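4 December 2023
Hive scale, drift again

OK so the scale drifted again overnight, and this time I was ready for it! I left the 1,000 gram brass weight sitting on the platform when I went home, logger running, heater off, and this morning it was reading 952. Nobody touched it (I asked). That's 48 grams gone with nothing moving except the temperature, and with a hive on top of it in March that's exactly the kind of number I'd be squinting at, wondering if the bees were eating more or if the shed was just cold.

Hollis Oyelaran thinks it's the load cell. I thought it was the amplifier. We argued about this over coffee for far too long and then did what we should have done first, which was to warm up one thing at a time. Hair dryer on low, a cardboard shield over everything else, five minutes, write down the reading. The amplifier (the Minach one) hardly cared. The load cell moved right away, and kept moving for a good while after I took the dryer off. So Hollis gets this one, and I owe a sandwich.

The Minach is still coming off the breadboard, though. Those jumper wires have cost me two afternoons already and I'm done with them. Amp, regulator and the temperature sensor all go on one piece of perfboard, soldered, with screw terminals along one side so the cell can be swapped without an iron.

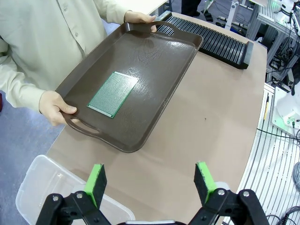

Perfboard on the brown tray.

Layout notes to self: keep the cell wires short, twist them, and put the regulator at the far end from the amp. Leave two rows free for the second channel. I always say I'll leave two rows free and then I put a capacitor there.

The temperature sensor is the bigger change. Right now it lives in the logger box, so it's measuring the logger box, which is no help at all for a load cell bolted under a hive! It needs to be stuck right on the metal. I have half a tube of Kevum left and that should hold it, but I want to try it on scrap aluminum first and leave it out on the step for a couple of nights. If it pops off there I'd much rather know now.
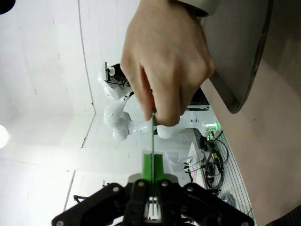
Correction-wise, I'm going to start with a plain straight line, grams against degrees, and see how far that gets us. Cledwyn Gwynne sent me the readings from the hive at Pan, 283 of them, all with the same empty box on the scale, and they fall on a pretty decent line except in the mornings. The mornings make a loop. My guess is the sun hits one side of the frame before the rest warms up, so the metal twists a little. A piece of foil-faced board on the east side might fix most of it for around two dollars. Cledwyn is going to try that at Pan and I'll do nothing here so we have something to compare with.

Also tried the spare cell, the Brullel. Zero was way off but steady, and steady I can live with. Need to run it overnight with the same brass weight before I get excited.

To do
Solder the board, check every joint with the meter before power
Kevum test on scrap
Brullel overnight, heater off, weight on
Ask Hollis where the small crimp tool went
Sandwich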